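4.2 Closing the loop from the wrist view

The planner in Section 4.1 hands over a coarse approach pose, and from there on everything is up to the wrist camera. We were excited about this part of the system from the start, and it is where Prosum differs most from our earlier controller, Grorlow. Grorlow looked once, committed to a grasp, and drove there blind. Prosum looks on every control tick and is allowed to change its mind right up to the moment the fingers begin to close.

Each tick runs the same short chain. A segmentation head proposes object masks, a small tracker ties them to the masks from the previous tick, and the target mask is passed to the servo law together with the two fingertip positions. The fingertips are a wonderful thing to have in view! They sit at known places for a given opening, so they give us a free check on calibration and a natural target line for the servo law: the midpoint between the tips should end up on the centerline of the target mask. When the two disagree, the lateral correction comes first and the forward motion is scaled down until the error shrinks.

Cartons are a good test of this. They have flat faces, sharp vertical edges and busy print, and the print is what used to break us. In Figure 3 the target is the red juice box, which stands slightly left of the midpoint between the open fingertips, with a black tube behind it. A cartoon face and large characters on one panel, smaller print on the other - an edge-based segmenter is very happy to cut such a box into pieces and servo toward one of them. The merged mask has to cover both visible faces and leave the tube out.

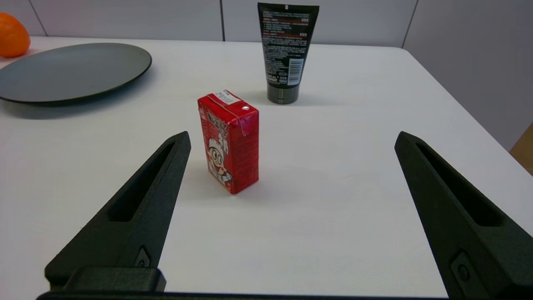

Figure 3. Wrist view with the gripper open and the juice box ahead of it.

Piret Ots asked, on reading a draft of this section, why we do not simply take the mask from the planner's overhead view and project it into the wrist camera, saving the segmentation step altogether. We tried exactly that in December, and it is a tempting design because it is so cheap. The trouble is that any error in the hand-eye transform lands directly in the projected mask, and it matters more and more as the fingers get close. We now use the projection only to choose which wrist mask is the target on the first tick. After that the tracker is on its own.

Merging is done with a learned affinity between neighboring mask fragments, trained on the Hemum set and then tuned on 69 approach sequences of our own, recorded at the Eglītis bench. Two fragments are joined when their affinity stays above threshold for 2 consecutive ticks. A single tick was too jumpy, and longer windows made the arm hesitate in a way that was painful to watch. The loop runs at 30 Hz, so the wait costs us very little.

The servo law itself is deliberately plain: proportional terms on lateral offset and heading, a clamp on speed, and a stop condition on mask height. We had a much fancier version with a predictive term, written by Arūnas Rebane, and it is still in the repository behind a flag. For static targets the plain law is easier to tune, and we love how readable its logs are. Moving targets are another matter, and we return to the predictive term in Section 6.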